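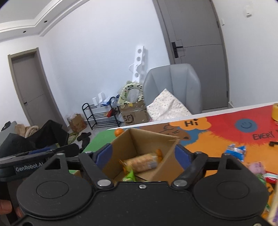
Muthoni Chege
Maintenance lead, hand-held grippers, Ilum packing project

Progress report to Brullov, July

Search this site Search

The packing station has run through the month on the two hand-held grippers, with one short stoppage. We logged 1,559 picks, of which 983 were into the box. The rest were lifts back out, which we count separately as agreed.

The stoppage was the left finger joint on gripper one. The pivot screw had worked loose and the fingers were closing a little out of line. Hafiz Wibisono stripped the joint, cleaned it and refitted the screw with fresh thread lock. We now check every pivot screw before the first run and again at 2 pm.

Finger pads were changed on both tools after 50 hours. The old ones had gone shiny at the tips and we lost 17 picks to slipping before we caught it. Teun Van Damme has written the pad change up as a one-page sheet, and it is kept with the spares. 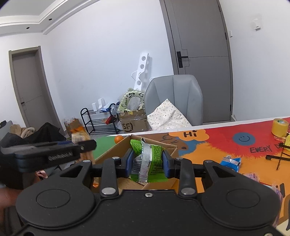

Closing force is the part still to settle. Set too high, it crushes the contents; set too low, the pack turns as it comes up. Snack packets are our hardest test, and the green one with the foil strip down its middle is the sort we tune on — held between the pads over the open box, it has to stay put without being squashed. Folasade Ogundipe is trying a softer pad from Kwok and will have figures for the next report.

Spending is within budget. We ask to bring forward the order for spare pivot screws and one set of finger linkages.

Contact | Copyright Ilum | Back to top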